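Vacancies > Engineering > Robot Safety and Test

Robot Fault Investigator (fixed term, 22 months)
Jirer, Gellesari site

Last updated: November

Jirer builds and maintains the control software for small robot arms used in sorting and packing. We are looking for someone to take over the investigation of a fault that has now caused two stoppages at a customer's site, and to run the test work that comes out of it.

What happened

In both cases the arm was lowering its gripper over a group of small parts. The gripper should have stopped just above the surface, closed and lifted. It kept going down after the stop command had been issued, pressed one of the parts into the table and tripped the force limit. The first time, the part cracked and the arm shut itself off. The second time, an operator was reaching in to clear a jam on the other side of the cell. She was not hurt, but the guard interlock had been bypassed for cleaning and should not have been. We treat that as a near miss and as the more serious of the two.

The customer has taken the cell out of use. Our own arms of the same type are running at reduced speed until we know more.

What we know so far

Feven Gashaw went through the controller logs and found that the height estimate was late in both stoppages. The controller went on using the old value and raised no warning. We do not yet know why it was late. Ayana Yimer has since replayed 1,787 descents in Haker, our simulator, and has got the same late stop in 9 of them. All of those had parts lying close together or touching. That may be the cause or it may only be where the fault shows itself. Part of your job is to find out which.

The interlock question is separate and is being handled by Lumturie Golob. You will need to work with her on the final report.

The work

You would spend most of the first six months in Haker and the rest split between the simulator and the test cell at Gellesari. You will:

- reproduce the fault reliably, first in simulation and then on a real arm
- write and maintain the descent tests, including the bad cases
- check any proposed fix against the old logs before it goes near hardware
- visit the customer's site when the cell is recommissioned
- write up what you find in plain English, including when the answer is that we got it wrong
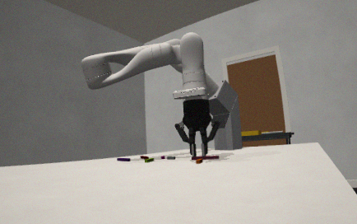

Descent tests in Haker start from a saved layout of blocks, and each layout is run many times with small changes to timing and position. The layouts need to include parts of different lengths as well as different spacings. A long bar such as the maroon one under the fingers, with the small orange block in front of it, asks more of the height estimate than a block lying well apart from its neighbours. We have too few layouts of that kind at present, and adding more will be an early task.

What we are looking for

You should have worked on robots or other moving machinery, and have taken at least one fault from first report to a fix that held. You should be able to read C++ and write Python. Experience with force-limited arms is useful — so is experience of machine guarding, from any industry. We don't mind whether you have a degree.

You must be willing to stop a test, or ask for one to be stopped, without waiting for permission. Everyone in the team has that authority and is expected to use it.

Terms

Full time, though we will consider four days a week. The post is based at Gellesari with two days a week from home once you have finished cell training. You would report to Getachew Jemal. Relocation help is available.

To apply

Send a CV and a one-page account of a fault you investigated, including anything you missed at first, to Bezawit Wubshet in recruitment. Please leave out customer names. Interviews are held in person and include an hour with a set of real logs. Applications close at 5 pm on the last working day of the month.

14 shares | 3 comments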